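Storage and Waste Provision in Courtyard Infill Housing: A Study of the Pastor Block, Urkdale

Soledad Palacios, Leire Robles, Siriporn Rojanasak
Housing Design Studio, final report
Monday, December 7, 2020 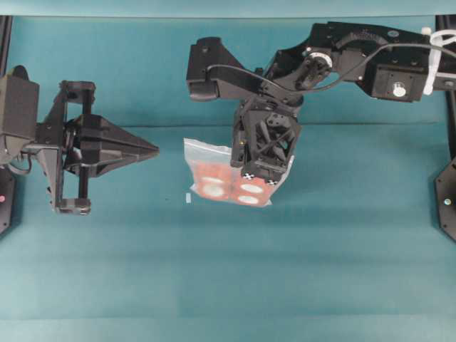

1. Background

The Pastor block is a perimeter block in the eastern part of Urkdale. The street frontages are built up, and the interior was left as garages and yards when the surrounding terraces were divided into flats. The district plan now allows low-rise infill inside the block, subject to daylight and access conditions. Our studio group was asked to test one aspect of the plan in detail. We chose household storage and waste, as the plan gives a minimum area for both but says little about where that area should be.

The work was supervised by Itziar Sarmiento. Florencio Lorente commented on the drawings at the interim review in October.

2. Method

We drew two layouts for the same site, each with 8 dwellings on the same footprint and with the same roof height. Layout A places storage inside each dwelling, next to the entrance, and puts the bins in a shared enclosure at the Vedano Street gate. Layout B moves bulky storage to a ground-floor row of lockers along the north wall and divides the bins between two smaller enclosures, one at each gate.

For each layout we measured the walking distance from every front door to the nearest bin enclosure, the net internal area lost to storage, and the length of courtyard wall taken up by doors or louvres. Distances were taken along the path centre line and not as straight lines. Stairs were counted by their going only, which understates the effort for the upper dwellings.

3. Results

Layout A gives the more generous storage on paper. In the plans, however, seven of the dwellings have the store opening off the narrowest part of the hall, so that the store door and the front door cannot both be open. Turning the store through ninety degrees removes the clash but takes width from the kitchen.

Layout B shortens the walk to the bins for every dwelling on the south side and leaves the rest unchanged. The locker row uses a wall that gets little sun and would be hard to plant. Its weakness is the west gate, where the enclosure reduces the clear width of the passage. The collection crew would need to bring bins out one at a time.

Neither layout handles recycling well. The plan assumes a single stream, while the Trilen collection scheme separates paper, packaging and food waste. Adding containers for these makes the enclosure in Layout A longer – it then overlaps the cycle stands – and makes the west enclosure in Layout B unworkable without moving the gate.

4. Discussion

The area standard was met in both cases, yet the layouts differ considerably in use. We suggest that the plan should also set a maximum walking distance and a minimum clear width in front of any store door. Both can be checked from a planning drawing.

We did not interview residents. The noise of bin lids near bedroom windows was raised at the interim review and is not covered. Fire separation between the lockers and the dwellings above was assumed to be achievable with a standard floor build-up and was not drawn.

5. Further work

The west gate should be surveyed again, as our passage width comes from the base map. A third layout with the bins below ground was sketched but dropped when the position of the drain could not be confirmed.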